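Clorska Playhouse Announces Return of "The Vuvov Sisters" for a Limited Spring Run

After so many kind letters, phone calls and tugs on the sleeve in the lobby, the Clorska Playhouse is delighted to announce that "The Vuvov Sisters," the big-hearted family musical that sent audiences home humming last season, will be back on our main stage in February for 14 performances only.

Director Inese Juška returns to lead the company, and we could not be happier to have her. Urmas Žukauskas will once again play Papa Vuvov, the stubborn baker with the beautiful baritone, and Kęstutis Kuusk joins the cast as his long-lost brother – a part that calls for tap shoes, an accordion and a great deal of patience.
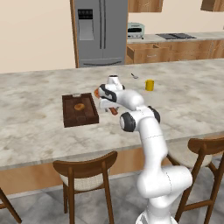
The score, by Normunds Eglītis, has grown a little since we last heard it, with two new songs and a longer overture that gives our pit players a chance to show off (and they do deserve it!). Most of the story still unfolds in the family kitchen, where everyone gathers, quarrels and makes up again. Audiences who picture a grand room with a marble-topped island and a dark wooden tray set out on it should think smaller, for the Vuvovs make do with one wobbly table and four chairs, and they dance on all of them before the night is over.

"I have loved this family since I first read the script on a very slow train," said Juška. "They talk over each other and sing over each other, and by the second act you feel you've been asked to stay for supper. I'm so glad we get to open the door to them again."

Choreography is by Normunds Jankauskaitė, whose work on "Kunberg Nights" will be fondly remembered by many of our regulars. The popular Act Two wedding dance has been restaged from top to bottom and now spills right down into the aisles, so please do keep your coats and bags tucked in.

Evening performances begin at 7:30 p.m., with matinees at 2 p.m. The lobby doors open an hour before each show, and the Leung Room upstairs will be serving coffee and cake. Children aged 5 and up are very welcome. Tickets are on sale now at the Playhouse box office, in person or by phone.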